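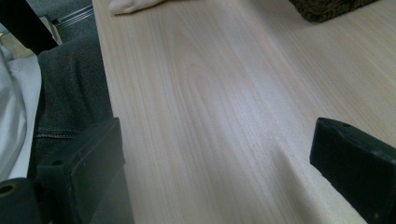
The two-page rulebook that made me tidy my tables

I used to think robot rules were for people with robots the size of trucks. You know the kind, big yellow fences, flashing lights, a guy in a hard hat looking stern. Then I spent a May morning at Plurkanar, where the work is mostly picking up soft things from a tabletop with a hand-held gripper so that a robot can learn the same moves later, and I came home with a copy of the house rules folded in my back pocket.

They fit on 2 pages. Stelios Panagiotou wrote most of them, and he'll happily tell you the first draft was 86 pages long and went unread, including by him.

My favorite rule is the first one: start with the middle of the table clear. Soft items wait toward the back with bare wood between them, so you can get both fingers around one without dragging its neighbor along. I thought that was fussy until I tried it with a heap of socks and hauled up four at once!

Then there's the open-wide rule. Fingers go fully open before you come down on anything, every single time, even if you're only after a glove. Stelios says half-open fingers are how you end up poking a thing across the table (I did this, twice, while he was explaining it).

The one people argue over is glare. A shiny tabletop throws the light right back, and the Plurkanar rule says you can work with a bright patch as long as you write it down. Barış Gündoğdu, who came over from Özkan, wanted matte covers on everything. They went back and forth for weeks - very politely, I'm told - and the written note won. Real kitchens have shiny tables, and a robot is going to have to cope with them.

Clothing gets its own paragraph. Sleeves pushed up, nothing dangling, and if you're standing close to the table you stay on your own side of the edge. No gloves on the hand that holds the trigger.

How well does it work? Their log for the Fluvar project had 2609 recordings in it when I visited, and 137 had been thrown out. Most of those were old ones from before the rules, Barış told me, and the leading cause was a second item tagging along with the first. My socks, basically.

The Golcombe workshop down the road has borrowed the whole thing and added a line about coffee cups, which are now banned from any table in use. Stelios is still deciding whether to borrow that one back. He had a cup in his hand when he told me.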